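Last updated: November

Oiling a Wooden Cutting Board

Wash the board with dish soap and warm water, rinse it, and stand it on edge overnight. Oil won't soak into damp wood.

Use food-grade mineral oil. Olive oil and other cooking oils go rancid – you'll smell it within a few weeks.

Pour a small puddle in the middle and spread it with a clean rag, going with the grain. Do both faces and all the edges. End grain drinks more, so give it a second pass.

Wait 30 minutes, then wipe off whatever is still sitting on top. If the board feels sticky the next day, wipe it again with a dry cloth.

A new board needs a coat every 7 days for the first month. After that, oil it whenever the wood looks pale or water stops beading.

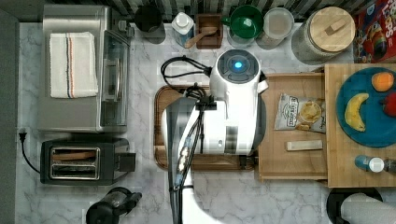 Can I put the board in the dishwasher once it's oiled?

Keep it out. The heat and long soak strip the oil and can split the wood – wash it by hand.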